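## Members' publications and working papers

Since our last newsletter the members of the Work and Welfare Reading Group have finished several texts, and I was asked to put them together in one place. If your paper is missing, please write to me and I will add it in October.

Saxena, A. and Nigam, U. "Short hours, long contracts: part-time work in municipal care services", working paper. The authors made a survey of 903 care workers in two towns, and 768 of them answered the full questionnaire. The main result is that workers with a permanent contract ask for more hours less often than we expected, even when their pay is low. Aarti tells me that the section on pensions is still weak and she would be glad to receive comments on it, especially from colleagues who know the Canadian rules.

Pavlović, B. "Who speaks for the agency worker?", chapter accepted for an edited volume. Bujar compares how unions in the food industry organize temporary staff. He did 17 interviews at the Emgate and Kauppinen plants, and the quotations from them are the best part of the chapter in my opinion. The publisher does not permit us to share the PDF before the book is out, but he can send the manuscript on request.

Kashyap, S. "Unemployment benefit and the second earner", revised version. Savita has changed the title and removed the old Table 2, which many of us found difficult to read. The argument about household income is now at the beginning, where it should be. Please do not cite the earlier version any more. 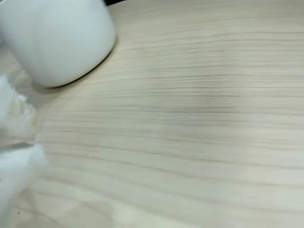 Vol. 17, No. 2

Esfahani, F. "Retraining after closure: the Woveck case", work in progress. Farhad follows the former employees of the Woveck furniture factory through their retraining programs. He has a full draft of the first half, and the second half depends on data which the regional labour office has promised but not yet delivered. He will present the draft at our next meeting, at 4:30 p.m. in the usual room.

For all working papers, write to the author directly and mention the version you have read. Comments in French are also welcome.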